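Notebook – November, darkroom / print bench

9:10 am. Picking up from Remo's page. Wojcik order still open: set of fiber prints for the members' show, all from the old 6x6 negs, all to match the first proof. Veronika signed the proof, it's pinned left of the sink, don't take it home again.

Enlarger warmed up, lens cleaned. Bulb in the Cenine is new as of last night so every time written down before this page is suspect. Redid the base exposure from scratch.

Test strip 1: f/8, grade 2.5, 3 sec steps. Too flat, sky gone chalky.
Test strip 2: f/8, grade 3, same steps. Better. Blacks hold under the bridge.
Test strip 3: f/11, grade 3, long. 20 sec looks right wet, will be too dark dry. Always is with this paper.

Dry-down – put one half of strip 3 through the hair dryer and laid it next to the wet half. Difference bigger than I wrote in spring. Pulling the time back to 18.5 and leaving grade alone. Pirmin wants to go up half a grade instead, we disagreed, his strip is in the folder with his initials. Look at both in daylight, not under the bench lamp!! The bench lamp is yellow and lies.

Chemistry: developer mixed fresh, 20 C on the tray thermometer. Stop is ok, indicator still yellow. Fixer I'm not sure about. Residual silver test on yesterday's offcut left a faint stain, so dumped it into the silver recovery drum and mixed new. Anything fixed yesterday afternoon goes back thru the second bath and gets washed again. Remo please check which ones, your list stops halfway down the page.

Neg 103 – scratch across the top right, emulsion side. Not fixable in the enlarger. Tried a smear of nose grease (Gebhard's trick), no good, that only helps on the base side. Will have to be spotted by hand or we ask Veronika to swap the frame. Asked. No answer yet.

11:40. First good print of neg 9. Burned the sky in two passes, card moving the whole time, corner held back a touch. Write the burn map on the back of the work print, NOT on a sticky note, the sticky from neg 7 fell in the stop.

Washer: flow seems low again. Cleaned the inlet filter, full of grit. Better after. Dye drop test cleared in 4 min.

Captions and credits. Long talk with Noel on the phone. He wants photographer name, neg number and print date on the verso, soft pencil, lower left, and the Mikero stamp kept off the fiber prints completely as the ink bled through on the last lot. Fine by me. Stamp goes on the sleeve. Edition numbers only after Veronika has seen the dry prints, since any she rejects get torn up and logged.

Also rights – the Pledesix people want to use one picture on their poster. That isnt ours to say yes to. Forwarded to Gebhard, he has the signed forms. No scans leave the room till he writes back.

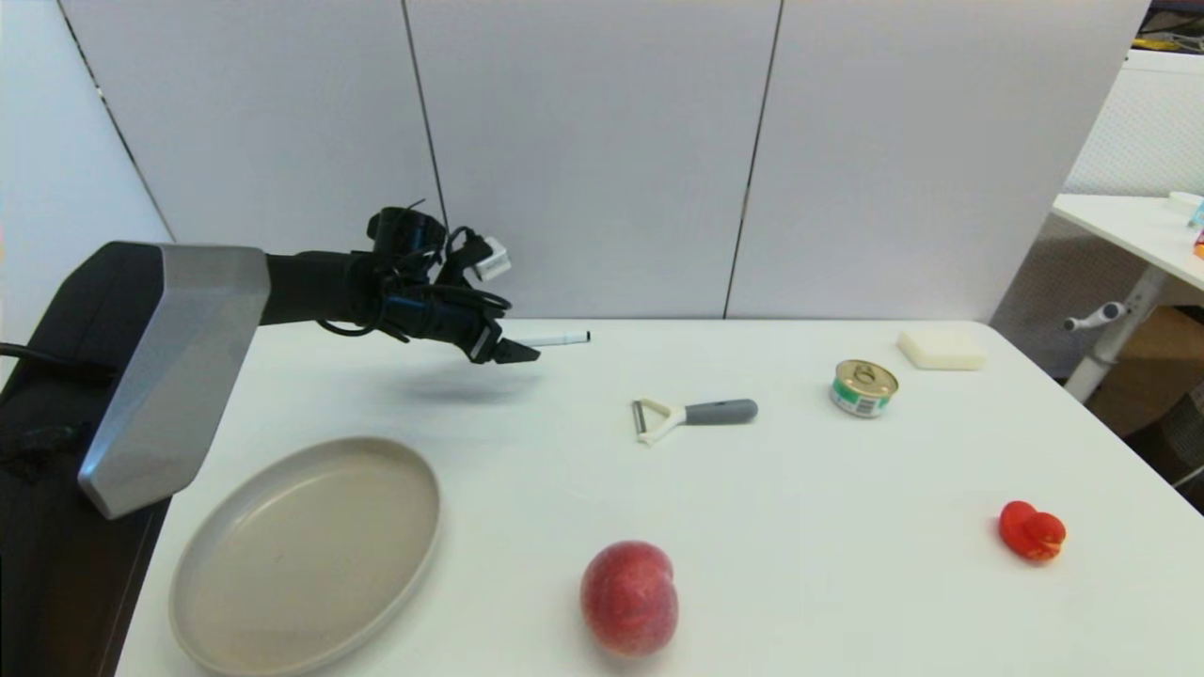 Hand over the white table, marker with the black cap just past the fingertips.

3:25 pm. Prints on the screens face down, blotters underneath. Room is dry today so they'll curl like mad. Press set to 85 C, board warming inside.

Paper stock: box marked 385 is the opened one, use that first. The unopened box has a different emulsion number so keep it for the small prints, do not mix inside one set. I did that last year and the base color jumps out when they hang side by side.

Spotting: dye dried out in two of the wells, neutral black still usable with a drop of water. Need a new 000 brush, mine has split.

To do
– compare dry prints with the proof, by the north window
– Pirmin's half grade, decide
– refix + rewash yesterday's
– chase Veronika re 103
– order fixer, blotters, brush
– safelight test, coin on paper, has not been done since the move

Left the Cenine head locked at the height for the 12 inch prints. Pls dont touch the column, tape mark is there but the tape slips.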